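The Long Table, Before the Packing
Reading time: 1 minute

The Satti workroom has one good table, and this month we sort the whole spare-parts shelf on it. The shelf came with 3,168 entries on the old Zirkico list, some in grey pencil, some in what may be gravy.
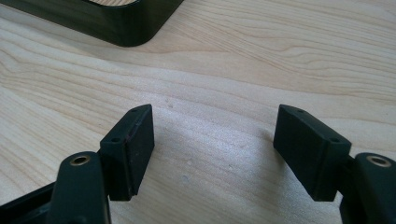 The pale wooden top. One reader has already written in to say that pale timber is a mistake for sorting, as every black washer shows up and you then feel obliged to put it away. She has gone over to a dark green cloth and sleeps much better.

We're staying with the wood. It has a colour you could call honey if you were selling it, and dropped screws make a decent noise on it.

The order of work, for anyone following at home: fasteners first, then brackets, then the tin marked "misc", which we have put off since the move to Trosau. Labels come in rolls of 1,000 and we bought one. Jalier sent 100 small bags and a very cheerful invoice.

More pictures once the tin has been opened - or once we've agreed to put it back.

Posted 19 November 2023

This site uses cookies. By continuing to browse you agree to their use.
© 2023 Satti Workroom | Contact | Back to top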